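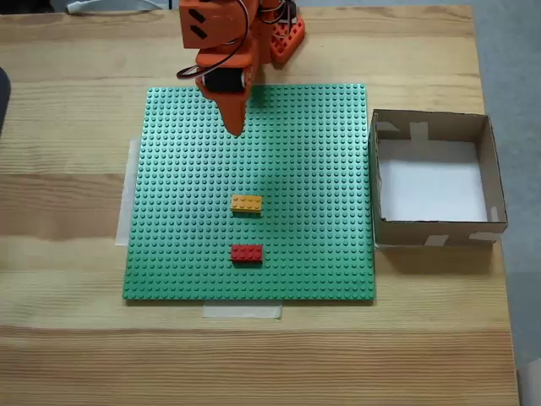

An orange robot arm over a green baseplate, with a cardboard box next to it.

Will a Robot Do My Job? What Happens When Machines Come to Work

Last updated: January

You have probably heard a grown-up say that robots are going to take all the jobs. You may also have heard another grown-up say that robots will do the boring work so people can have fun. Both of those grown-ups are guessing. In this article we are going to look at one small kind of work, picking things up and putting them in boxes, and ask what changes for people when a machine does it.

A job you can do with your eyes half shut

Try this at home. Put two building bricks on a table and a box beside them. Pick up one brick and drop it in the box. Easy! You could do it while talking about lunch.

Now try to write down every single thing you did. You looked for the brick. You moved your hand over it, but not too far. You opened your fingers wide enough. You squeezed, and you somehow knew how hard. You lifted, moved sideways and let go over the box and not over the floor. Your brain did all of that without asking you.

A robot arm has to be told, or has to be trained by being shown the same move again and again. Each bend in the arm is turned by a motor, and the motors have to work together. If one of them stops a little early, the tip ends up in the wrong place and closes on nothing.

So when somebody tells you a robot can "pack boxes just like a person," ask which boxes. Ask what goes in them. A robot that is good with bricks may be hopeless with socks.

The warehouse that bought robots

Rarkico is a company that sells toys and craft kits through the mail. It has a warehouse at Skorkis, and in that warehouse people used to walk up and down the shelves all day filling orders. On a busy day they sent out 2000 parcels.

Then the company bought a set of robot arms called Palomino. The booklet that came with them said each arm could pick 700 items an hour and would "free workers for more creative tasks." Be careful with sentences like that. They are written by people who want to sell you something.

For the first few weeks the arms managed 200 items an hour. They were fine with small square boxes. They dropped bags of beads. They could not tell a clear plastic bag from the shiny tray under it. When an arm got stuck it stopped and flashed a light, and a person had to walk over, fix the problem and press a button.

The arms did get better. But the number in the booklet came from a test where every item was the same shape and lay flat in good light. Real shelves are messier than that.

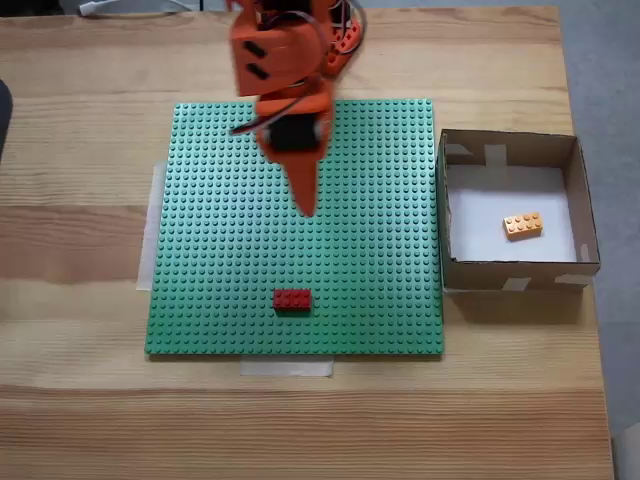
Moving one brick into a box is a good thing to practice on, if you build robots. It always has the same shape, it doesn't squash, and you can tell right away if it is in the box or not. A warehouse is full of things that are harder. Think of a teddy bear, or a roll of sticky tape that has come unrolled, or a box that somebody has put away upside down.

What changed for the people?

Here is what the workers at Skorkis told us.

Some of them walk a lot less now. One said her knees feel better at the end of the day, and she does not miss the walking one bit.

Some of them have a new job called "arm minding." They look after several robots at once and clear the jams. It pays a little more. It can also be dull, they said, and then suddenly very busy when three lights flash together.

Many of them don't like the speed. Before, if you were tired, you could slow down a bit and catch up after lunch. The arms do not have lunch. A screen on the wall shows how many items have been picked, and people feel it is watching them too.

And there are fewer people. The company says it did not fire anyone. That is true, as far as we can find out. But when somebody leaves to do something else, the company often does not hire a new person. If you live near the warehouse and you are looking for a first job, that makes a difference to you, even though nobody was fired.

Were the creative tasks real? We asked. Two people now help plan where things go on the shelves, and they like it. The rest are still waiting.

Not every place does it the same way

Waveretti, a smaller firm that makes board games, tried the same kind of arm. Its workers were asked first which part of the job they would like to give away. They chose putting the heavy rule books into the game boxes, the part that made their wrists sore. The arm does that and nothing else. It is slower than a person. The workers say they want to keep it anyway.

Does that mean Waveretti is the good company? Maybe. It is also a company with very few orders, so a slow machine does not cost it much. We would like to see what it does in the rush before the holidays.

Questions to ask about any robot at work

Who chose it?
Who fixes it when it gets stuck?
Does it do the part people hate, or the part that was easiest to hand over?
If it saves money, where does the money go?

Grown-ups do not always have answers to these. Ask them anyway.

Words to know

Automation: using a machine to do work that people did before.
Gripper: the part of a robot arm that takes hold of things.
Jam: when something gets stuck and the work stops.

Search this site: type a word or topic GO

Comments (3)

bricksandbats
I timed myself and I did 1045 bricks in an hour!! My hand hurt after and my brother kept taking them out of the box again so I think it should count as more.

otter_pencil
My aunt works in a warehouse and she says the screen on the wall is the worst part. She says the robots are OK.

Room 12
We did the writing-down game in class. We forgot to write "let go," so our robot would still be holding the brick.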